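Can Robots Do Our Chores Yet?

You may have seen a video of a robot folding a shirt or loading a dishwasher. It looks easy when the robot does it. So why are you still asked to clean your own room?

The short answer is that robots can do some chores well, some chores slowly, and many chores not at all.

Chores robots already do

Robot vacuums have been cleaning floors for years. A floor is a good place for a robot to start. It is flat, it stays put, and if the robot misses a spot it can go over it again tomorrow. A washing machine is a kind of chore machine too. It does not look like a robot, but it does a job that once took people most of a day.

These machines each do one job. Ask a robot vacuum to pick up a sock and it will push the sock along the floor, or get it stuck in its brush.

Why picking things up is hard

Try this. Close your eyes and take a spoon out of a drawer. You can probably do it. Your fingers feel the edges, and your brain knows how hard to squeeze.

Most robots do not have fingers like yours. Many have a gripper, a simple hand with two or three parts that open and close. A gripper is good at holding a hard box, which has straight sides and keeps its shape.

Soft things are harder. A towel, a bag of rice, or a pair of pants changes shape every time it is touched. The robot looks at the towel, plans where to grab, and then the towel moves. Now the plan is wrong.

What about stores and warehouses?

Robots have more work in warehouses than in homes. A warehouse has the same shelves and the same lights every day, and there are no little brothers leaving blocks on the floor.

Even there, some jobs are tricky. Sorting packages is one of them. Cardboard boxes are fairly easy. Plastic mailer bags, the kind that clothes often come in, are not. They wrinkle and sag, and one bag can lie partly on top of another. The robot has to work out where one bag ends and the next one begins.
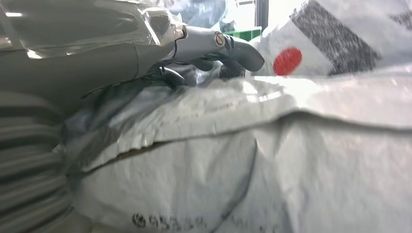
Shiny plastic can cause trouble too. Bright light bounces off it, and a camera may have a hard time telling a fold from an edge. If the gripper closes on a loose fold, it might lift the bag, or the bag might slip out.

People who build robots practice with them over and over. Each try gives the robot's computer a little more to learn from. A robot may need 675 tries at a job that you could learn in one afternoon.

So, not yet?

For most chores at home, not yet. A robot that could cook dinner, wash the pans, and put away the laundry in any house would need to handle thousands of different objects, and it would need to be safe around pets and small children.

For now, the sock on the floor is still yours to pick up.

Words to know

Gripper: the part of a robot that holds things.
Sensor: a part that lets a machine see, feel, or hear.
Warehouse: a big building where goods are kept before they are sent out.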